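Bornthorpe Evening Classes
Order at Home, unit 7: Tables, boxes and the things that live on them

Notes to keep. Bring them back for unit 8, when we move on to hallways.

Where we left off

Last time we sorted drawers, and several of you went home and did the whole kitchen, which is marvellous (and more than I asked!). This unit is about the surface. I love teaching this one. A drawer can be in a dreadful state for years and you only meet it when you want a potato peeler, but a table is in front of you all day long, and clearing one changes how a room feels faster than anything else I know.

By the end of the unit you should be able to clear a working table, choose one box for what has to stay on it, pack a soft bag into that box so that you can still get at it, and put the table back to rights in a few minutes at the end of the day.

Some words we use

Field: the part of the table you work on. Usually the middle and the side nearest your chair.

Bank: the far edge and the far corners. Things may live here, but only in something.

Guest: anything on the table that belongs in another room. Post is the commonest guest. Mugs come next.

Resident: anything that belongs on the table and would be a nuisance to fetch each time.

Soft resident: a resident with no shape of its own, such as a cloth bag, a scarf or a folded apron. These are the ones that spread.

Clearing the field

Take everything off. I do mean everything, including the lamp if it will move, and put it on the floor or the bed. Wipe the table down with a damp cloth and then a dry one. If yours is pale, wipe it twice, for pale tops show every ring and crumb, and that is a good thing! It keeps you truthful. Dark wood hides a great deal.

Now stand back and leave it bare while you make a cup of tea. People always want to skip this step and start putting things back at once. Please don't. You need to see how big your table is, and most of us have forgotten.

When you come back, pick things up one at a time and say "guest" or "resident" out loud. Guests go to their own rooms straight away, in your hands, on foot. A pile of guests by the door is only the old pile in a new place. Residents wait on the floor until you have chosen a box.

Choosing the box

One box per table. If you feel you need two, go through the residents again.

Go for straight sides. Sloping baskets are pretty, but they waste room at the bottom and they never sit snugly in a corner. A firm rim helps too, as you will be lifting the box by it. Mine has a rim in a different colour from the sides, and I find I line it up with the table edge without thinking. Colour is up to you. A warm, soft one is lovely against a white top, and it makes the box look like something you meant to have there.

On size, measure your largest resident and not the gap on the table. The Plimia box that we pass round in class is 31 cm along its long side, which takes a folded cloth bag nicely and leaves room beside it for a notebook. The Fankhauser one is deeper, and I use it to show how things vanish when a box is too tall. Do have a rummage in both before you buy anything. Shoe boxes are perfectly good for the first month.

Placing the box

Far corner, on the side of the hand you don't write with. Right-handed people go far left, left-handed people far right. Push it back as far as it will go without hanging over, and square it to the edges. 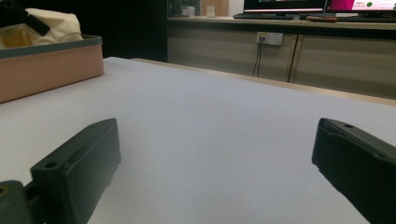
A box in the middle of the bank looks tidy for a day, and then things begin to gather on both sides of it. In a corner it has only one open side to defend. Try both for yourselves at home, and tell us how you got on. I have been wrong about other people's tables before.

Packing a soft bag

Cloth bags are my favourite residents and easily the worst behaved. They slump, and their straps wander off over the edge and catch on sleeves. The method goes like this:

1. Empty it completely. Shake it over the sink. Receipts, hairgrips and sand will come out (sand, every single term, and we are miles from the sea!).
2. Lay it flat on the field and smooth it with your forearm.
3. Fold the sides in until it is a little narrower than the box.
4. Fold from the bottom up, once or twice. Don't roll it, as rolled bags spring open.
5. Stand it in the box with the opening upwards.
6. Lay the strap over the top, or tuck it down the side if you won't want it before tomorrow.

A bag you use every day may stand up above the rim. I know the magazines like everything below the line, but a bag you have to dig for ends up on the chair, and from the chair it is a short trip to the floor. A few creases do no harm at all. If the bag is in use and half full, leave out the folding and simply settle it in upright.

Heavy bags are another matter. Anything with books in it goes on a hook or under the table. A full bag in a light box will pull the whole thing over when you tug at the strap, and I have the chipped mug to prove it.

The evening reset

Do this at the same time each day. I like nine o'clock, with the radio on.

Guests out. Residents in the box. Strap over. Wipe the field. Chair in.

It takes me two songs. The first week it will take you four or five, and you will be cross about it, and then one evening you'll notice that there was hardly anything to move. I can't tell you how pleased I am when someone comes in and reports this!

Common troubles

The box fills up with paper. Paper is nearly always a guest. Give it a tray near the front door and empty the tray when you have your coat on.

Someone else uses the table. Give them the other far corner and a box of their own. You now have two boxes, but you also have two people, so the rule holds.

The table is too narrow for a bank. Put the box on a stool or a shelf close by, at the same height if you can. It works nearly as well.

The cat sleeps in the box. Get the cat a box.

For next time

Clear one table at home, any table, and keep up the evening reset until we meet. Write down each night which guests turned up. You needn't write much: "post, scissors, one sock" is plenty.

Read pages 103 to 129 in the Wulell course book, on corners and edges. The part about window sills can wait until spring, but the drawings of folded bags are very good and worth copying out.

Please bring one cloth bag with a strap, any size, unwashed is fine. We'll use the long tables for folding practice, so come with your sleeves rolled up. Room open from half past six, kettle on before that.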